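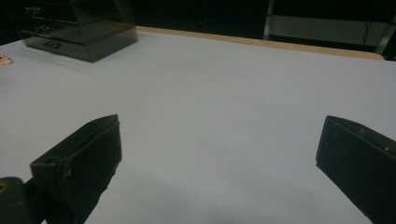 Home Topics Robotics Glossary Index

Demonstration teaching (robotics)

Reading time: 2 minutes

Demonstration teaching is a way of programming a robot by showing it a task. A person performs the task, the movements are recorded, and a control program is trained on the recordings. It is used mainly for handling work that is hard to write out as fixed steps, such as folding, sorting and opening containers.

Methods

In kinesthetic teaching, the operator takes hold of the robot's arm and guides it through the motion. In teleoperation, the operator moves the robot from a distance with a joystick, a headset or a smaller copy of the arm. A third method does without the robot during recording. The operator carries a hand-held gripper fitted with a camera, and the recorded views are later matched to a robot with similar fingers.

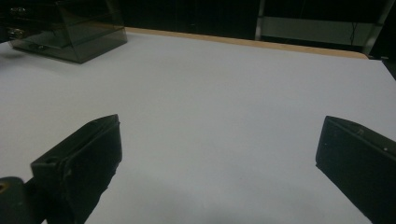
Vol. 2, p. 400

Hand-held recording is often done at a plain table. A white work surface makes the black fingers easy to pick out, and both fingertips stay in view as the tool moves. Translucent objects, such as smoked acrylic boxes, are harder for vision software because reflections and shapes behind the walls can be mistaken for edges.

Recording practice

One pass through a task is called an episode. Operators usually start with the fingers open and vary the starting position between episodes. Failed attempts are either deleted or kept under a separate label. The Miltcombe collection, compiled by Indrek Raudsepp, holds 2916 episodes, of which almost 1000 were made by teleoperation and the others with hand-held tools.

Limitations

A hand-held tool can reach positions that a robot arm cannot, so some recordings have to be thrown out. Kinesthetic teaching avoids this problem but is slower, and the operator's hands may block the camera.

See also: Jacquet grip scale; Patdale workcell; Prellum controller

Contact | Copyright Miltcombe Reference | Back to top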